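Gramdale Household Boards > Storage and Organization > Bathroom and Toiletries

Thread: Squeeze tubes in shallow bins, cap down or flat?

ferrule_88
Posted 4th April

Reorganizing the toiletries shelf in the hall closet. I have a set of shallow ribbed plastic bins, the Punik ones with the flared rim, and I want one bin for tubes and bottles and a second for anything in a carton.

The bottles and cartons are settled. The tubes are the open question. Stored flat, the product spreads along the body and the last part is hard to get out. Stored cap down, it collects at the outlet, but the wall of the bin is lower than the tube and the tube leans. A leaning tube eventually ends up flat anyway.

Does anyone store them cap down in a shallow bin without dividers? Shelf clearance rules out anything taller.

oslo_bracket
Cap down works if the cap is a wide flip top with a flat face. The tube is designed to stand on it. If the cap is a narrow screw type, don't bother. Mine are mostly 200 ml and they stand on their own until less than a third is left, after which the body folds over.

quietlatch
Disagree with storing by cap at all. Flat, labels up, crimped ends all facing the same way. You can read every label without picking anything up. As for the last part of the product, a tube key costs almost nothing and gets out more than gravity does.

ferrule_88
I have a tube key. It works on metal toothpaste tubes and badly on soft plastic ones, which spring back as soon as it comes off.

oslo_bracket
Same experience. The laminated ones hold a fold. Plain soft plastic does not.

mt_pantry
Two points.

1. Pack the bin. Leaning happens in an underfilled bin. Put the rigid bottles in first, against the walls, and stand the tubes in the gaps between them. The bottles act as the dividers.

2. Check the caps before turning anything over. A flip top that doesn't click shut will leak slowly, and with face wash you will not notice until the bin floor is coated. I lost most of a tube of Sasen cleanser that way in December. The bin washed out fine. The shelf liner did not.

quietlatch
Point 1 means you have to own enough bottles. Point 2 is the reason mine are flat.

mt_pantry
A bad cap leaks flat too, only slower.

quietlatch
Slower is enough. I go through a tube in a few weeks.

ferrule_88
Underfilling is probably my problem. I had spread everything over too many bins. Going down to one bin for tubes and bottles, one for cartons, as first planned.

hex_and_hinge
Are you color coding? We use blue for anything liquid or cream and yellow for dry and boxed. Labels on ribbed walls peel, because the adhesive only touches the ridges. Color avoids the problem.

ferrule_88
I have both colors, so yes, probably the same split. I had been trying to get labels to hold and can confirm the peeling.

oslo_bracket
Hang the label from the rim with a clip. The Ostapchuk card clips fit over a flared rim if the plastic isn't too thick. No adhesive involved.

hex_and_hinge
Tried those. They catch on the shelf above when the bin slides out. Fine on an open shelf, not with tight clearance.

mt_pantry
Back to loading order. Bottle first, then tube, cap end down, lowered in by the crimped end. Holding it by the upper part keeps your grip off the full section, so nothing gets squeezed toward the cap. Blue for liquids and yellow for boxes, as hex describes:
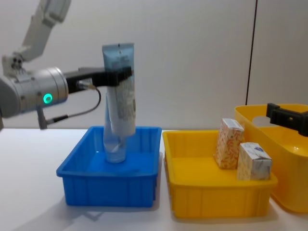
Blue bin with the bottle in, tube going in cap down. Small cartons in the yellow bin.

quietlatch
The tube is well above the rim in that one. With a single bottle in there it has nothing on the other side to rest against, which is my whole objection.

mt_pantry
It's the start of the load. Judge it when the bin is full.

hex_and_hinge
Agree with quietlatch on the height, agree with mt on the order. Is the bottle a travel refill or a retail one? The translucent kind is useful here, you can check the level without opening it.

mt_pantry
Any translucent bottle will do. I decant from a 1000 ml refill pouch into whichever one is clean.

oslo_bracket
One more thing on the yellow side. Stand small cartons upright with the opening flap on top, and keep them at one end so the space left over stays in one piece. Scattered cartons waste the floor of the bin.

ferrule_88
Loaded it last night. Bottles at the walls, tubes cap down between them. Two of the tubes have narrow screw caps and would not stand, so those are lying flat across the back. Everything else is upright this morning. Cartons are at one end of the yellow bin.

quietlatch
So a mix.

ferrule_88
A mix, yes. I'll report on the caps when I next wash the bin out.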